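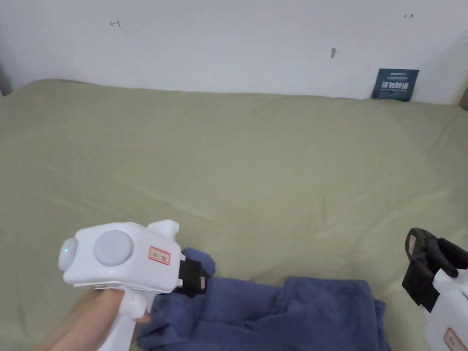 Masto, a customer since the Flastevcombe shop opened, wrote to us that our wheel bearings were the first set he had bought with the torque values printed on the box lid. Several others have made the same remark in shorter form, and the lid has stayed as it was.

# About Probert

Probert supplies wheel bearings, hub assemblies and axle seals for light trucks and four-wheel-drive vehicles. We sell to independent repair shops and to owners who do their own work. We do not sell tires, lift kits or body parts.

## What we stock

The catalog lists 2226 part numbers. Most are sealed hub units for front axles, with the wheel speed sensor already fitted where the vehicle calls for one. The remainder are tapered roller bearings, races, seals, spindle nuts and locking washers. Races and bearings are sold as matched sets. We will sell a seal by itself, but we will not split a bearing from its race.

Each listing shows the inside and outside diameter, the bolt circle, the spline count and the connector type. Where a manufacturer changed a part partway through a model year, the listing gives the build date on which the change took effect. Check the plate on the driver's door jamb before ordering.

## Testing

Hub units are checked at our Fornthorpe building before they go on the shelf. One unit from each carton is mounted on a test spindle and run at 500 rpm under side load. Runout is measured at the flange face with a dial indicator. If the reading is over our limit, the whole carton goes back to the supplier. Sensor output is read on the same spindle.

Tapered bearings are inspected by eye and by gauge. They ship dry, with a light coat of preserving oil, and must be packed with grease before use.

## Locations

Fornthorpe holds the warehouse, the test room and the office. Flastevcombe is a trade counter with a smaller stock, and parts not held there are sent over on the morning truck. The company has 57 employees between the 2 sites. Both close for inventory during the last week of December.

## Returns and warranty

Unused parts in the original box can be returned with the order number. A hub unit that has been pressed, hammered or fitted to a knuckle is treated as used. Warranty claims need the part itself, the mileage at installation and the mileage at removal. We cut failed units open and send the customer a short written report, including in cases where the claim is refused.

Page revised 19th May. Part numbers added after that date appear in the catalog first.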